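Imprimir | Enviar por correo electrónico

Gradia: ficha de datos del corpus de actas vecinales

Versión del 5 de abril de 2021. Responsable de la ficha: Inger Riis, Archivo Documental Bach.

Resumen

Gradia reúne 417 actas transcritas de juntas vecinales del distrito de Brideck. El corpus está destinado al estudio del español administrativo y a la evaluación de sistemas de reconocimiento de texto impreso. Cada acta se entrega en texto plano, con codificación UTF-8, acompañada de un registro de metadatos.

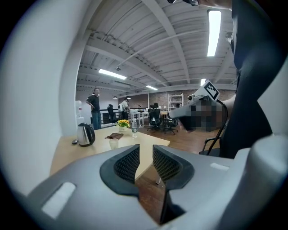

Contenido y estructura

- actas/: un archivo por documento, con los saltos de párrafo del original.
- metadatos.csv: identificador, año, junta, número de páginas y estado de revisión.
- particiones/: listas de entrenamiento (90 % de las actas) y de prueba (el resto).

La extensión media es de unas 20 páginas por expediente, anexos incluidos. Los anexos contables no se han transcrito.

Criterios de transcripción

Se conserva la ortografía original, también cuando contiene errores. Las abreviaturas no se desarrollan. Los pasajes ilegibles se señalan con [ileg.] y las firmas con [firma]. Los nombres de particulares se han sustituido por iniciales no correlativas.

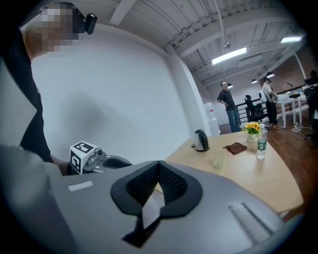
Sede del Archivo, interior.

Limitaciones

Las juntas de menor tamaño están poco representadas. Las actas anteriores a la reforma del reglamento siguen un formulario distinto y no deben compararse directamente con las posteriores.

Licencia y cita

Uso libre con fines de investigación, previa mención de la fuente: «Gradia, corpus de actas vecinales, Archivo Documental Bach». Las correcciones se atienden en un plazo de 30 días. La próxima revisión está prevista para noviembre.

Contacto | © Archivo Documental Bach | Volver arriba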